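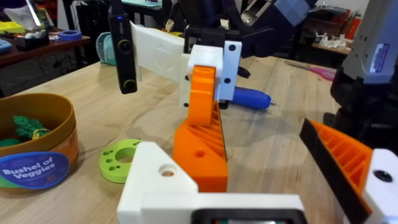
Workers at the Emcombe site have described the change as one of pace: the arms set the rhythm of the shift, and people fit their own tasks around it. Comments of this kind recur in accounts of bench automation at Gurnix, a light assembly and packing firm based in Zarasthorpe, where robot arms were brought into rooms that had until then been staffed entirely by hand workers.

Background

Gurnix operates 2 sites, the main works in Zarasthorpe and a smaller one at Emcombe. Its business is short-run handling work, in which mixed small goods are sorted, placed in containers and checked before shipping. Orders change often, and for many years this was held to rule out machinery of any kind. The Gape program, named after the street on which the first workshop stood, began in October with 3 benches and was later extended to both sites.

Equipment and layout

Benches under the program use arms fitted with ribbed, finger-style grippers. Orange fingers of this type are held in white mounting blocks, and a camera may be carried on a plate beside them. Two arms can share a single wooden tabletop, with the goods to be handled set out between them. Hand tools such as screwdrivers and scissors are in general use at the benches, and each operator is expected to make small adjustments without calling for a technician.

Effects on jobs

The program covers 16 employees. Most were formerly sorters or packers and now hold the grade of bench operator. Their duties include setting out goods, starting and stopping runs, clearing dropped items and recording faults. Lifting and repeated wrist movement have been reduced. Standing and watching have increased, and several operators have reported that long periods of attention are more tiring than the work they replaced.

Pay was a matter of dispute during the first months. The operator grade was at first paid at the packing rate – a decision reversed after talks with staff. A bench now handles up to 4000 items in a week, and output is recorded by bench and never by person, under the terms of the same agreement.

Training

New operators spend 2 weeks beside an experienced colleague before taking charge of a bench. The course covers safe reach, stopping procedures, the changing of gripper fingers and the writing of fault notes. Staff at Emcombe have asked for further instruction in repair, which at present is carried out from Zarasthorpe.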